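Budholm Slotted Utensil Holder, Gold
Tabletop and counter storage
Item 454
Sold by Tindano Kitchen & Table

Price: $25
Finish: gold
Material: metal
Compartments: divided, open top
Back panel: curved, raised
Chopsticks: sold separately

What we think of it

We don't get excited about utensil holders. Most of the ones we're sent are a cup with a price tag, and a clean jam jar does the same work for free. So when Budholm's catalog called this one "a new way to live with your cutlery," Selamawit Hadgu, who does our buying, put it at the bottom of the pile and left it there until March.

It's a box. It has slots and holes cut in the faces, a divider, and a back panel that stands up higher than the rest. The maker says the cutouts "promote airflow." Maybe so. We have no way of measuring airflow in a spoon holder and we doubt Budholm does either. What we can say is that there are plenty of openings, and that you can see through them if something small has dropped to the bottom.

The divider is the part we came around to. If you keep chopsticks, you know they don't behave in a wide crock. A few of them flop out to the sides and the rest slide under the ladle. A narrow compartment holds a full bundle upright, provided you fill it.
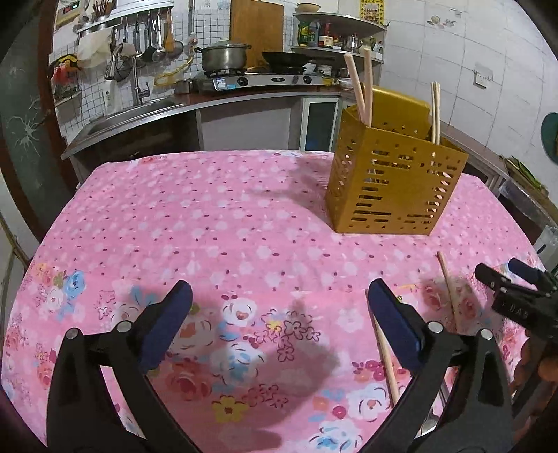 Put only a pair in and they will lean whichever way they like. The catalog copy says "keeps every piece perfectly in place," and we've left that line off our page on purpose. A half-empty compartment is a half-empty compartment.

About the gold. It's a color, and we make no claim beyond that. Budholm uses the word "luxury" four times on one sheet of paper. Next to plain steel it looks warm, and on a busy tablecloth it holds its own. In a kitchen that already has brass knobs it may be close enough to look like a mistake. Natnael Wako has one at home and says the color was his wife's choice and the fingerprints are his problem. Wipe it with a soft cloth. Skip the scouring pad.

We would not put long, heavy tools in it. A big steel ladle and a rolling pin belong in something with more weight at the bottom. Chopsticks, teaspoons, butter knives and a small spatula are fine.

Compared with the Zorketti

The Zorketti round caddy costs $30 and has no divider. It takes bigger tools and looks more serious. For chopsticks we'd buy the Budholm and keep the five dollars.

Customer comments

"Does what it should. The box it came in was twice the size it needed to be." Tekle Nigatu

"I wanted to dislike it. Still on my table. The corners could be smoother on the inside." Khrystyna-Mariia Semeniuk

"Fine for chopsticks. My soup spoons look silly in it." S. Zamfir

Ordering

In stock in gold only. Returns accepted within 30 days, unused, in the original packaging. Gift wrap is not offered on this item.

Page updated October 2018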